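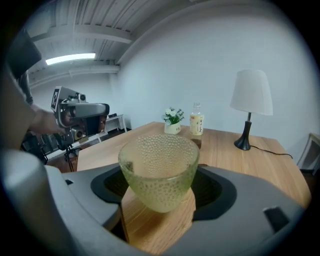 21 Mar 2020

The gripper work started at our place in January. I've been at Mivbridge for six years, nearly all of it on the packing benches at the Pritville site, wrapping glass and homewares for mail orders. My job now is split. Mornings I still pack. Afternoons I go across to the data room, put a gripper in each hand and move household things from one part of a table to another so the software people have something to train the arms on.

A few readers asked what that does to a workplace, so I'll put down what I've noticed.

The first thing is the pace. On the benches you get a rate on the screen and you work to it. In the data room there's no rate, but there is a target of 500 good recordings a week for the group, and a recording gets thrown out if you fumble or stop halfway. You learn to move slower than feels natural. I pick up a cup, put it down, bring my hands back, and do it again. My shoulders ache in a different spot from where they used to.

The second thing is pay. We got a skills allowance for the afternoon work, which came to 214 dollars on my last fortnight. That was argued over for weeks. The first offer treated it as light duties, and the people who'd done a few sessions said it was no such thing. I think the allowance is fair for now - it should go up if the hours do.

The software is called Brultine. It tells you which recordings were kept, and that's most of what we see of it. By last week I had 1012 kept under my login. Some of the older packers don't like having their hands logged like that and have stayed on the benches full time. Management has said in writing that this is fine and I haven't seen anyone leaned on over it.

The room itself is quiet compared with the packing floor. You can hear yourself think, and you can talk between takes.
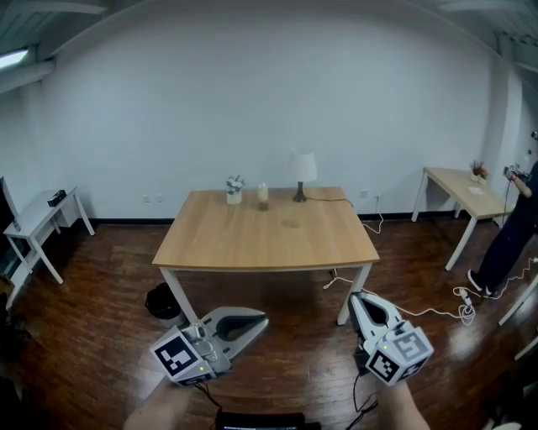 Both grippers up, with the lamp, flowers and glass jar along the back of the table.

What everyone wants to know is whether we're training our own replacements. Partly, yes. The plan we were shown has arms doing the single-item orders on the late shift, which has always been hard to fill. Packers would keep mixed orders and anything fragile, plus checking what the arms have done. No one has been let go so far, but two positions that came up over summer weren't filled, and I count that as a change even if it didn't happen to anybody I know.

The Priedītis plant down the road put in sorting arms before we did and their staff only heard when the crates turned up. We at least had meetings. I'd like the next one to cover retraining, with dates on it, and I've put that on the agenda sheet in the lunch room.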